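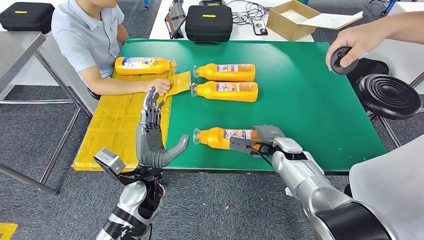

Four orange bottles laid on their sides on the green mat, with the yellow card at the left.

Packing detergent bottles for the post

I love this job! Lay the bottles down before you start, so they can't topple while you're fiddling with the card.

1. Check the caps
Tighten each one by hand, then wipe the neck with a dry cloth.

2. Wrap

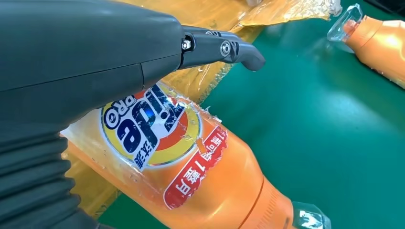 Pull the film snug and smooth any loose flaps down with your thumb. A few wrinkles are fine – my first 33 parcels were all wrinkles and they got to Wirberg without a drip!

3. Look over the label
Torn paper catches on everything, so press ragged edges flat and add a strip of clear tape. 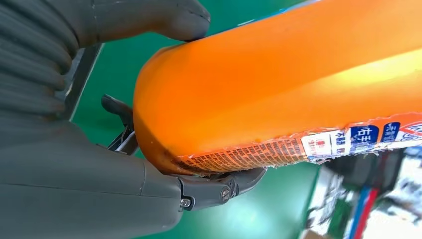 4. Fold the card
Score it first, bring the flap over the bottles and tape both ends.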